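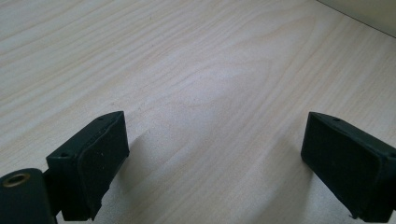 Last updated: 2026-07-21

To Marion Ogilvie, from Ewan Sutherland
Bravley shared workroom – furniture and fit-out, second report

The tables are in. I put that first as it was the part you were paying for, and the part my last report was rather vague about.

We settled on the pale wood-grain tops after Dorota Sikora argued against white, on the grounds that she has met people who drink coffee. The grain is soft enough that you stop noticing it by the second morning. It does show dust if you go looking, and Adelmo Guerra goes looking.

Delivery came through Clikavholm in two loads, the second of which spent four days at the wrong address being very well cared for. They took $138 off the freight. I have put it towards felt pads for the table legs, which cost $122, and the rest is in the tin. 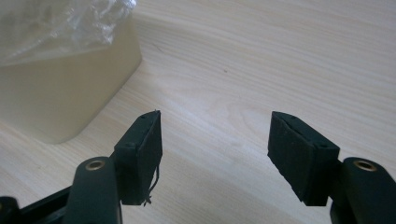

Still to do: the shelving along the back wall, the power points, and a decision on chairs. Cameron Rutherford has tried four kinds and dislikes all of them, though he dislikes the Hallavix one least. I'd like to order on that basis before he changes his mind.

We have spent nearly 300 hours on the room so far, a fair few of them on the colour of the walls. They are cream. They were always going to be cream.

The next report is due in November. If you can confirm the chair money before then – even a grudging yes will do – we can stop borrowing seats from the kitchen.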